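Sep 30, 2025

Quick update, typing this between loads for the kiln so forgive the mess.

The group show at Brirnuvia opens in October and I have two pieces in it!! Both from the salt series. The big one is 226 tiles, all hand pressed, and yes I'm still grouting. Shipping it to Clanemberg is going to cost me more than the clay did. Oh well.

Also heard back from the Wumbei open call. Not this year. They had 300 applicants and took 10, so I'm not too sad abuot it. A little sad. 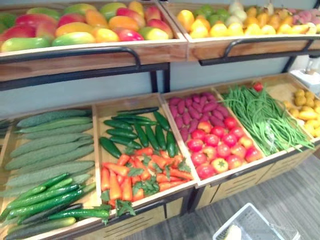

Studio news: I'm keeping the Nistbridge space thru winter. Rent went up, light is still great. New glaze tests are on the back shelf if you want to stop by and poke at them. The blue ran again. Might keep it that way, kind of like the drips.

Prints of the salt drawings are up in the shop, small edition, unframed. Email me if the checkout acts up, it did that to a couple people in September and I thnk it's fixed now.

Ok, kiln's beeping. More when the tiles are dry.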